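Draped-surface manipulation

Draped-surface manipulation is a test method in robotics in which a robot arm handles everyday objects standing on, or partly hidden by, a loose sheet of cloth. It is used to study how well a learned control policy copes with a support surface that is neither flat nor rigid. The method was set out by Odette Lecomte and Teodor Duda as part of the Caldeira project, and is sometimes called the Caldeira cloth test.

Background

Most earlier table-top tests assumed a hard, level surface whose height was known in advance. Under that assumption a policy can learn a fixed closing height for the gripper and still score well. Lecomte and Duda argued that such scores said little about work in homes, where beds, sofas and covered tables are common. Their first trials used a thin cotton sheet, later replaced by fleece, which holds its folds between attempts and makes a layout easier to restore.

Method

A fleece blanket is spread over the table and raised into a ridge near the middle. Household objects are set out on the cloth and behind the ridge, so that the bases of some are out of view. One object, usually a mug, is named as the target and placed in the open area in front.

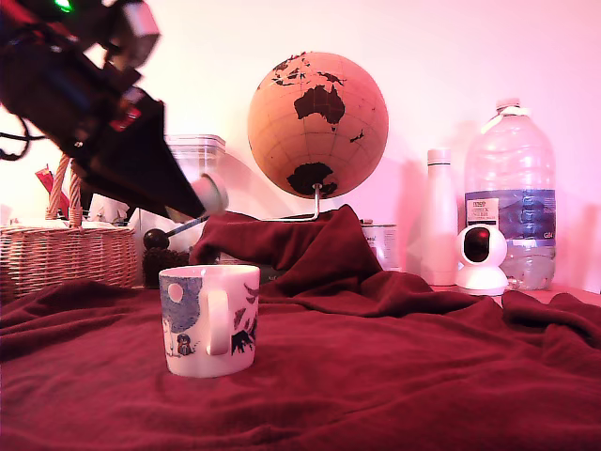 Each attempt begins with the arm clear of the cloth. The policy receives camera images and joint positions but no depth map. An attempt is scored as a success if the target is lifted clear and held for 3 seconds without the cloth being gripped along with it. Attempts in which the fabric is pinched are recorded separately as cloth faults. The direction of the mug handle is changed between layouts, while the background objects stay in place within a block of attempts.

The published set contains 495 attempts over 16 layouts. Three policies were compared, all trained on the same demonstrations, which were recorded by Kátia Aguiar and Wagner Godoy. 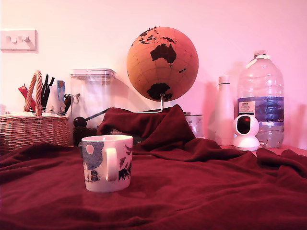 Results

Cloth faults were the most common cause of failure for all policies. They were most frequent where a fold ran beneath the handle, and less so where the mug stood on a flat patch. The policy trained with random changes in surface height, known as Luvano, had the fewest faults but moved more slowly on approach. Changes in the colour of the room lighting had little effect on any of them.

Criticism

Rosalind Pettigrew has noted that the shape of the ridge is set by hand and cannot be repeated exactly, so that small differences between policies should be read with care. A later variant, Zolard, places a moulded foam block under the cloth to fix the height of the ridge. Scores from the two versions are not directly comparable.

See also

Deformable object handling
Grasp planning
Imitation learning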